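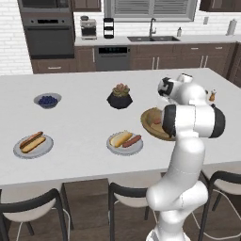 Jadoon wrote in to ask whether simulated demonstrations were worth the disk space, and whether the same hours would be better spent on a real arm with a real bun. It is a fair question and I have put off answering it since July.

Posted January 6, 2019 by the author of the Ukov notebook

The task is to put a sausage in a bun. I drive the arm by hand through the simulator, the recorder stores joint positions, gripper state and the rendered views at every step, and the result is one demonstration. The set now stands at 2533 of them. I throw away any run where the sausage ends up off the plate, and any run where I stopped to think for too long. Pauses are a nuisance, as a learner trained on them will happily copy the pause and then never leave it.

What simulation gives me is cheap variety. Between runs a script called Inent can shift the plates, swap the crockery and change the light. It also gives me exact object positions, which I use for sorting runs but keep out of the training inputs.
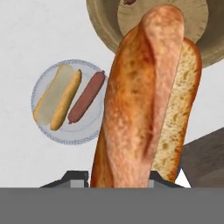 What it does not give me is decent contact. Bread is soft and my bun is a rigid mesh, so the fingers either hold it or they don't. To make up for this I vary the friction from run to run and cap the closing force. I also record both a fixed view and a wrist view. The fixed view is better for choosing where to go, and the wrist view matters more once the fingers have closed. With the fixed view alone, the trained policy tended to close early and a little high.

The last training round used three random seeds. On layouts it had seen, the best seed finished 92 runs in a hundred. With the crockery moved to new places it managed nearly 80. Most of the failures were in the release, where the fingers opened before the bun was level. I have far fewer examples of careful releases than of careful grasps, so the next batch will start with the bun already in the gripper.
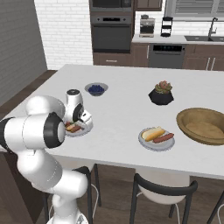

Avudham Notes, no. 3

To come back to the question: I would still want real runs at the end, for the contact if nothing else. For choosing views, step rate and the length of a demonstration, the simulator has been enough. I record at a lower rate than I used to and have seen no loss from it. The release batch is next, followed by a second pass over the labels, where I suspect I have marked several slow runs as good.

Contact: use the form on the Avudham page | Copyright 2019, all rights reserved | Back to top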